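Keeping old workstations in service: a conversation with Gunnel Hedlund

11/01/2026

Gunnel Hedlund has managed desktop hardware for the Lulham group of engineering offices for most of her working life. Her current assignment is a life-extension program covering 357 tower workstations across the Lulham and Ullham sites. The machines were bought for structural analysis and are past the replacement date set when they were purchased. We spoke at her desk in the Ullham office, with a follow-up call in October to check the figures.

The program began with a budget decision. The group had planned a full replacement, and the quote came back higher than the planning figure. Hedlund was asked how long the existing machines could be kept. "I said I could not answer that from the purchase dates," she said. "Age tells you when the warranty ended. It does not tell you what load the machine has carried or what has been changed inside it."

Her first step was to rebuild the service history. The ticket system held 1,303 closed hardware tickets for the tower fleet, and she and her colleague Selim Bozkurt read all of them. Most had been filed under general categories such as "slow" or "will not start." Bozkurt reclassified them by the part that was finally replaced. Storage came first, followed by power supplies, then memory. Processor failures were so rare that he checked each one by hand, and several turned out to be memory faults that had been recorded wrongly.

"A machine with a bad memory channel can look like a machine with a bad processor," Hedlund said. "Someone swaps the processor, reseats the modules while they are in there, and the fault goes away. The ticket says processor. The processor was fine."

She now requires a fixed order of work on any machine with memory errors. The technician records the slot reported in the log, tests the module alone in a slot known to be good, and then tests a good module in the suspect slot. The socket is not opened until both tests are finished. Bozkurt objected to this at first on the grounds of time, and Hedlund agrees that it adds to the length of each job. She has kept the rule. 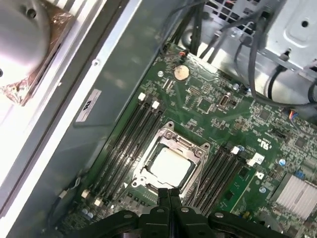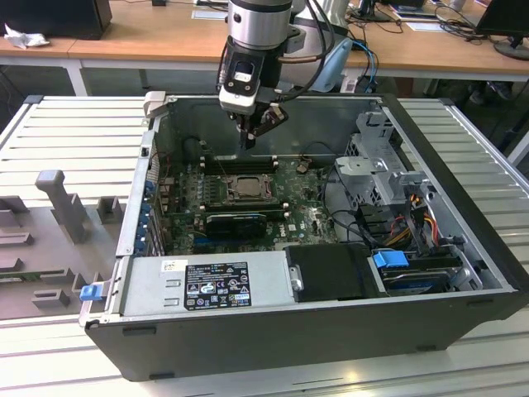 Open workstation towers with the processor socket and memory slots exposed.

Thermal work takes up a large share of the program. The offices at Ullham are carpeted and the towers stand on the floor, so intake filters clog faster than they do at Lulham, where most machines are on shelves. Hedlund does not clean on a calendar. She logs fan speed and processor temperature under a standard calculation job and schedules a visit when the two drift from the values recorded at the last service. Thermal paste is replaced only when the cooler has to come off for another purpose, or when temperatures remain high after cleaning.

"There is a habit of repasting everything," she said. "Each time you remove a cooler you accept a small risk to the board. If the temperatures are normal, I do not see what is gained."

Power supplies are handled differently. They are replaced on schedule, without waiting for symptoms. Hedlund considers this the one part where failure can damage the others, and the cost of a replacement unit is small next to a lost day for an analyst. Removed supplies go to a recycler and are not kept as spares.

Spare parts have been harder to arrange. New boards for these models are no longer sold, so the program depends on machines taken out of service. So far 137 retired towers have been broken down for parts. Helge Backlund, who runs the parts store, tests each board before it is shelved and attaches a card giving the firmware version, the slots tested, and the date. Boards that pass with one dead memory slot are kept and marked for offices that run smaller models.

Backlund joined us for part of the conversation. He said that storage conditions had caused more losses than the original faults. "We had boards in plain plastic bags, stacked on each other," he said. "The socket pins were bent on some of them. You cannot always see it until you fit a processor and one channel is missing." Boards are now stored upright in antistatic bags inside rigid boxes, with a socket cover fitted. If a cover has been lost, the board goes to a separate shelf until a new one has been found.

The software side set the limits of the program. Lerato Adams, who is responsible for the analysis tools, gave Hedlund a list of the packages in use and the oldest processor generation each vendor supports. One package will drop support for the fleet's processors at its next major release. Adams intends to move its users to new machines first and to hold the remaining offices on the present release for as long as security updates are provided.

Asked about energy use, Hedlund was cautious. The older towers draw more at idle than current models, and the difference is measurable on the office meters. She has set the machines to sleep outside working hours, except for those that run overnight jobs, and has grouped the overnight work onto fewer towers. She would not give a figure for the saving. The Lulham office changed its lighting during the same period, and she has no means of separating the two.

The program is reviewed against a simple test: a machine is retired when it has needed 5 visits within a year, excluding scheduled work. Kerstin Løken, who oversees purchasing, had asked for a test based on repair cost, but parts taken from retired machines have no clear price and the calculation could not be made consistent between sites. Visits could be counted from the tickets already in the system.

Hedlund expects to begin replacing the Lulham machines first, as their users depend most heavily on the package that is losing support. The Ullham towers will stay in service after that, supplied with parts from Lulham. She has asked Backlund to clear shelf space for the boards.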